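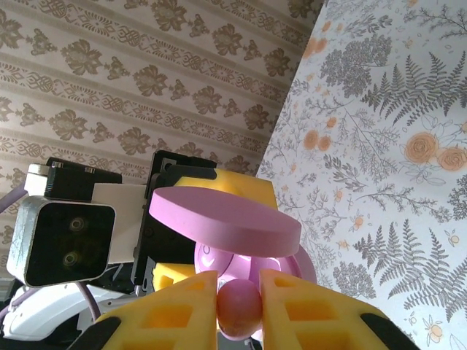
Perkero Readers > Translated fiction > Toledo's "Staltinier", which translation?

vega_c
Finally starting Iolanda Toledo's Staltinier for the June group read. Two English versions out there, the old Peñalver paperback and the new Vandus one. Which?

marginalia400
Vandus. Sekiguchi's translation, no contest. Old one drops the whole ferry chapter.

B. Cabello
Doesn't drop it, moves it. It's in part 2, right after the funeral. And I like it better there tbh

marginalia400
Moved AND trimmed. Mine loses more than 30 pages against the Vandus. Sister's letters are basically gone

slowpage
Old one has the jokes though. Reiko Sekiguchi is accurate but the uncle isnt funny anymore. Read the dinner in both and tell me I'm wrong

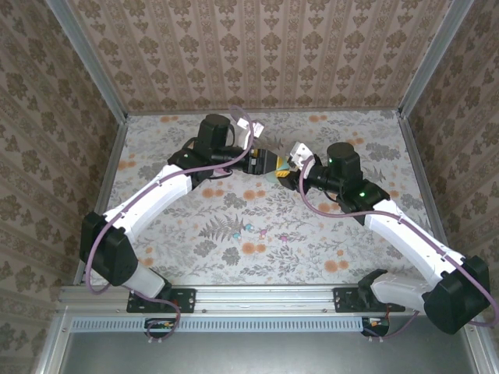 Also the footnotes. Why does a novel need that many, I had to keep flipping to the back for the name of a soup

vega_c
ok so now I want both, great

B. Cabello
Library has the Peñalver. Start there, buy the other if you love it

marginalia400
Terrible advice, sorry. First read should be the full book. You dont hand someone a cut version and say come back later

B. Cabello
I read the cut version at nineteen and came back three times so

echev_val
Anyone know if the Vandus ebook has the afterword? Sample stops at chapter one.

slowpage
It does. Skip till the end, gives away who wrote teh letters

vega_c
Ordered the Vandus, borrowing the other. Will post on the dinner chapter when I get there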